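Home Openings Get Involved Our Room Contact

Come sort, stack and fold with us: table hosts and play testers wanted

Hi there! I'm looking for a handful of people who like small objects and don't mind a table that is never, ever tidy for long. I look after the tabletop sessions at Zenport, up on the second floor of the old Eder building in Drosudcombe, and we're starting a new round on Tue 22 July. I need 4 table hosts (paid, part time) and a longer list of participants who can drop in for a session when it suits them.

So what do you do all day? Mostly you sit at a long wooden table and handle things. Toy bricks, cubes, striped rainbow toys, stacking rings, pens, little boxes. You pick something up, look at it properly, put it somewhere else, and write down what you thought of it. I know how that sounds, but two hours go by fast! Some people get very attached to one particular brick.
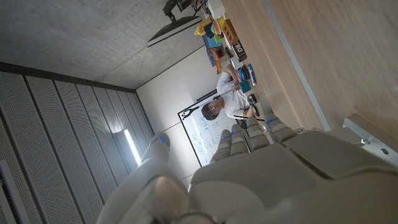

Do I need any experience to be a table host?

None at all, as long as you can sit still for a while and be patient with other people's ideas about where things belong. I'll train you myself on your first two shifts, and you'll sit in with Ferdinand Bachmann before you run a table alone.

Hosts get the table ready before each session, welcome whoever is coming in, hand out the tasks and clear up afterward. The tasks are everyday stuff. Fold a napkin. Put the cubes with the cubes. Find a home for the marker. Decide whether a computer mouse belongs with the toys or with the keyboard (you would not believe how long that one can go on). You'll need to write clearly by hand, lift a full plastic tub off the floor, and be okay with saying the same instructions many times over in a friendly voice.

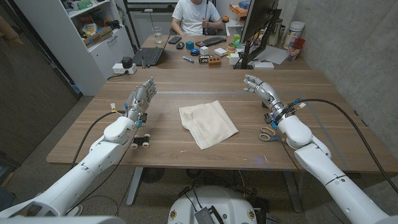

The clearing up is a bigger part of the job than people expect, so please only apply if you kind of enjoy it. Scissors go back to their drawer first, always. Glasses go to the kitchen. Everything else goes in its box, and the boxes go on the shelf in the order written on the shelf, even if you have a better order in mind. I had a better order in mind in January and it took me a week to undo it.

For participants it's much simpler. You come for one session, do the tasks at your own speed, tell us what was fun and what was annoying, and go home. You need to be 18 or over and comfortable sitting for two hours with breaks. Wear whatever you like, but leave the big rings and bracelets at home. I'd love to get to 100 sign-ups by the end of summer, so bring your sister, your neighbor, your whole bowling team.

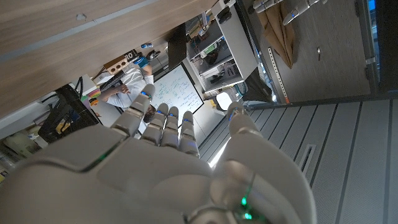

Leonie Auer
Table Sessions, Zenport

Now the practical bits. Host shifts are mornings or afternoons, your pick, and I try hard to keep people on the same slot every week. We pay by the hour, and setup and cleanup count as work time. Participants get a gift card at the end of the session plus bus fare from Tumholm if you're coming from that side. Coffee and tea are on us, and the cookies depend on who went to the store.

To apply as a host, send me a few lines about yourself and tell me how you organize your kitchen drawers. No resume needed. To join as a participant, just give your name, the days you're free and a phone number. Call extension 3732 and ask for me, or leave a note at the front desk on the ground floor with "table sessions" written on it so it ends up in the right tray.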